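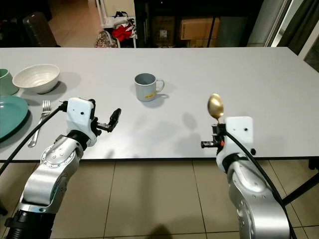

Nomitz Tabletop: two-arm teleoperation demonstrations
Data card and README

Maintained by Sohail Kiani and Sotiris Theodorakopoulos, Cestura

Summary

Nomitz Tabletop contains 1,684 episodes of tableware and utensil handling, recorded while a person drove both arms by remote control. It is meant for imitation learning on short tasks with bowls, plates, mugs and cutlery. Every action in the files is a command sent by an operator. Nothing was scripted, and no trained policy was in the loop at any stage.

Tasks are grouped into 23 prompts. A prompt is one plain sentence, such as "put the spoon in the bowl", stored with each episode exactly as the operator read it.

How the demonstrations were made

The operator holds two leader arms and the robot follows joint by joint. There is no force feedback. Operators judged contact by eye, so grasps on thin handles tend to be slow and are often repeated. Pauses were left in. If you train on fixed-length chunks, filter out stretches where both arms stay below the speed threshold, or the policy will learn to wait.

Operators practised for about 400 minutes each before any of their episodes were kept. Practice runs are not part of the release.

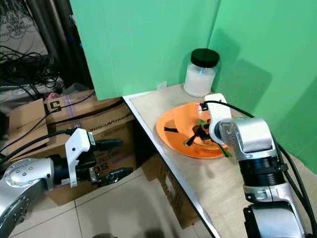 Right gripper lowered into the orange bowl; left gripper held open.

Either arm may do the work. The idle arm is still recorded, and its commands are real operator commands, small drifts included. Do not mask it out by default. Several prompts need it later in the episode.

Files

episodes/ one folder per episode, numbered from zero
episodes/N/joints.parquet measured joint positions, both arms
episodes/N/commands.parquet operator commands, same clock
episodes/N/video/ head and wrist views
prompts.tsv prompt number and text
splits/ train and held-out lists
Pálfi/ loader and replay scripts

Timestamps are in seconds from the start of the episode. Gripper opening is normalised: 0 is closed, 1 is fully open. Left and right are always the robot's own.

Camera views
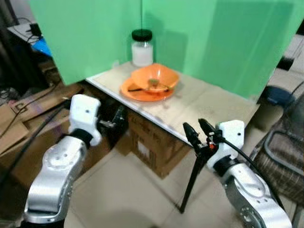 Camera position was checked at the start of each session, and the result is stored in session.json. We did not correct the video afterwards. The head view takes in a good deal besides the work surface, including the tiled floor and the cardboard boxes beside and under the table, and a model trained on a small subset can latch on to them. The green panels behind the table may be keyed out, but shadows fall on them, so a single colour threshold leaves holes. Crop first, then key. The loader has a crop option, off by default.

Wrist views move with the grippers and have no fixed background. They are the better source for the last few centimetres of a grasp. The head view is better for deciding which arm to use.

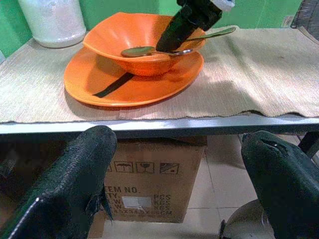

Frames from the different views are matched by nearest timestamp. Where a frame was dropped, the previous one is repeated and the row is flagged in the column held_frame. We suggest leaving flagged rows out of any loss on image prediction. For action prediction they made no difference in our runs.

Success labels

Each episode has a label of done, partial or failed, set by the operator straight afterwards and checked by a second person from the video. Disagreements were settled in favour of the lower label. Failed episodes are included, and the train list skips them unless you pass --keep-failed.

Known problems

Episodes recorded before March use an older gripper calibration. Closed reads as 0.04 instead of 0. The loader corrects this; the raw files do not.

Reflective cutlery confuses the depth estimates we tried, so no depth is supplied.

In 2 sessions the left and right command streams were swapped. These are listed in splits/swapped.txt and excluded from both lists. They can be repaired by exchanging the columns, but we have not verified the result.

Replay

Replay scripts were tested on the Prarkel controller only. Start at quarter speed with the table clear. Commands are absolute joint targets, and the first one may be far from where your arms are resting, so run home.py before every replay.

Changes

1.2 gripper calibration note added, held_frame column added
1.1 prompts.tsv spelling fixed, no change to numbering
1.0 first release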